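Robotics Laboratory > Guides > Hand-Held Grippers > Comparing Finger Sets

Comparing Two Finger Sets on a Hand-Held Gripper

Revised June 2022

This guide sets out the procedure used at the Marness laboratory to compare finger sets on hand-held grippers before either set is approved for household recording. It applies to the Clorton and Darlow fingers. Questions should be directed to Vikas Bajpai.

Before starting, confirm that both grippers are charged and that the body label matches the entry in the equipment log. Wipe the camera lens with a dry cloth. Open and close the fingers fully 3 times and check that they meet evenly along their length. Any set that meets only at the tips must be refitted before the trial continues.

Record a short clip with the fingers open and pointing away from the operator. Both fingers should be in view for their whole length, with a clear gap between them. 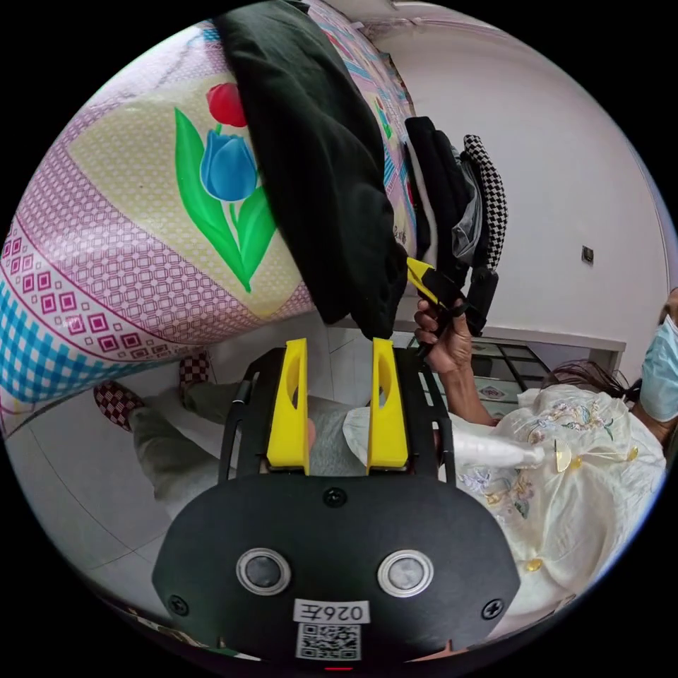
Bright finger colors are preferred for work around clothing and bedding. Dark fingers are difficult to follow against a black coat, and the position of the tips must be readable in every clip. If the reviewer cannot find both tips at once, note this on the trial sheet and repeat the clip under stronger room lighting.

Proceed to the grasping trials. Use the same garments, in the same order, for both sets. Each set is given 100 attempts, divided evenly between thin fabric and thick knitwear. Grasp the hem, lift it clear of the surface, hold for 2 seconds, and release. Record a slip whenever the fabric moves between the fingers during the hold. Do not adjust the grip once the lift has begun.

Change the fingers only after the full series is complete. Loosen the mounting screws by hand, exchange the set, and repeat the opening check described earlier. The Mtshali mount requires a spacer with the Darlow fingers; it is stored with the spare screws.

Enter the results for each fabric separately. Return the completed sheet and all clips to the laboratory, including those from failed attempts.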